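Trillo to Open Sandwich Counter in September

Fri 22 July – Trillo, the lunch company behind the Prasatero catering menu, will open its first walk-in sandwich counter in September. The counter will serve made-to-order sandwiches on round buns, with lettuce, tomato and a choice of fillings.

The menu was developed over 14 weeks in the company's test kitchen. The basic build is a bun, leaf lettuce and one large slice of tomato, with other fillings added to order.

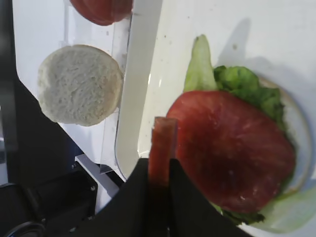
Lettuce and tomato on a bun base, with the other bun half to the left.

"Most people want lunch fast, but they also want to see it being made," said A-yeong Um, head of menu at Trillo. "We kept the list short so that every sandwich can be put together fresh."

Customers will be able to choose from three fillings at opening. Each sandwich can be ordered with or without tomato, and extra lettuce is free.

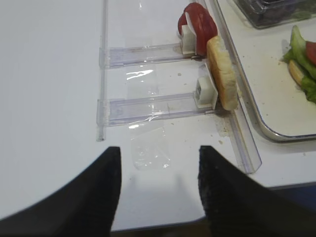

Trillo will also take group orders from nearby offices – these must be placed by 3 p.m. the day before. The company expects to serve more than 400 sandwiches a day once the counter is fully staffed. Buns will be delivered every morning, and vegetables will be cut on site before the doors open.

The full menu, with prices and allergen details, will be posted at the counter and on the company's website before opening day.
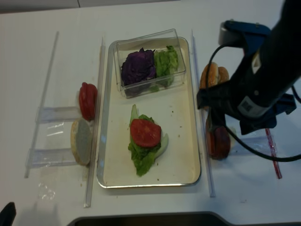 Will the Prasatero catering menu change?

The catering menu stays as it is, and current customers can keep ordering in the usual way.

Press contact: A-yeong Um, Trillo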